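Bench notebook, repair room
13 March 2024

Started on the Ristow machine, lid off, board still in the case.

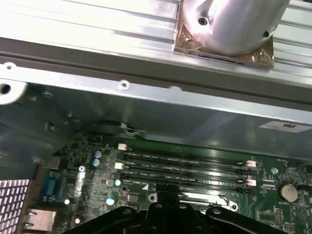
Heatsink and blower up top, DIMM slots with no memory in them.

OK so this is the tower from the Gimville office that Fadime Sönmez dropped on my bench with a sticky note saying "loud, then quiet, then nothing." Great note, very helpful! I've had it on the shelf behind me since last week and kept walking past it.

First thing, the heatsink. I'd forgotten how big these are. It's one long slab of aluminum fins, and the blower housing sits on it on a copper-colored square plate with little screws at the corners. I wanted to pull the whole thing right away and then stopped myself, since the last time I did that on one of these (the Grestell box, see June) I had no paste left and it sat open on the bench for days. Checked the drawer this time. We have paste. We have one tube, so whoever is reading this, please don't use it up on a laptop.

Memory: all four slots are bare. Fadime says the sticks went into another machine at Gimville and that nobody there wants them back, so I'm planning to use the pulls from the Kuzmenko lot. There's a bag of them in the gray cabinet, second shelf, marked 118. Need to check they're the right type before I go shoving anything in. The notch position will tell me soon enough, but the sticker is quicker to read under the lamp.

There's also that black cable running along just over the top edge of the board, the one ending in a connector with thin white and gray wires. I haven't traced it yet. My guess is front panel or fan, and I'm leaving it alone until I've drawn where it goes. (I know, I know, I always say I'll draw it. Paper is out and pencil is sharpened.)

The white label on the side panel is too tiny for me without the magnifier, and the magnifier is in the other room with the soldering stuff. Will copy it in here when I get it back. Job number for the shelf tag is 387.

Power supply next. I'd like to try the 600 watt spare from the closet before I blame the board, because "then nothing" could easily be just that. If the spare gets me a fan spin I'll put two sticks in and see what it does. If it doesn't, board comes out and I go over it with the meter, which will eat a whole afternoon.

Fadime asked what it would cost Gimville so far. I told her 34 dollars in parts and that I'm not counting my time until I know if it's worth fixing. She's fine with that, she'd just like an answer before they order a new one.

To do:
get magnifier back, copy label
sort the Kuzmenko memory
sketch the cable run
try spare supply
order more paste (two tubes!)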